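Gastorard Garden Stake, Hedgehog
Item no. 2112
By Lanevico Metalwork

Rusty steel hedgehog on a 2-prong stake. Push it in the lawn, a border, a big pot, wherever. Comes raw and turns orange on its own outdoors. No paint, no sealing.

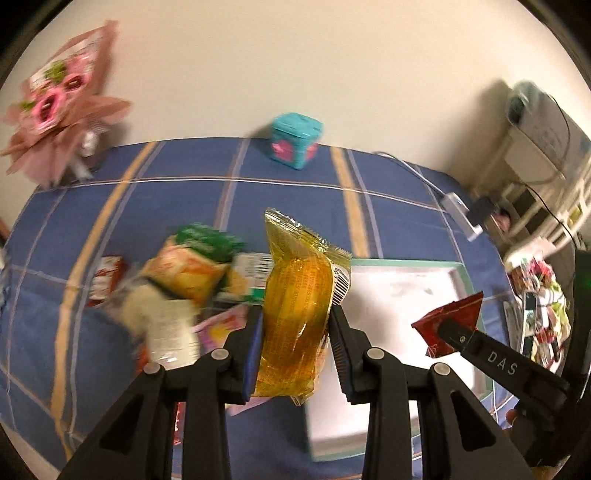

Reading time: 2 min

Left side and right side are the same so you can face him either way. Looks best low down, in front of ferns or grasses. Edges are deburred but wear gloves when your pushing him in, please.

Rust will run off for the first few months. Keep away from pale patio slabs and white walls. Stains do not come out easy.

Size: 200 mm long, stake extra
Thickness: 3 mm
Finish: raw mild steel
Goes with: Entwistle the snail, Felach the wren (sold seperately)

Hard ground? Water it first, leave it an hour, then push. Don't hammer the top, the back will bend. Rubber mallet on the cross bar only.

Small snack gifts go nicely with this one if it's a present. Gift note is free, type it in the box at checkout.

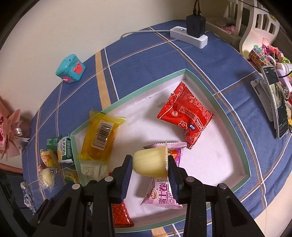

Shipping and returns

Cut to order. Orders in by September get the old price, after that see the basket. Returns fine if he hasn't been outside yet. Once rusted, no refund, sorry. Bent in the mail? Send us a photo and we'll cut another.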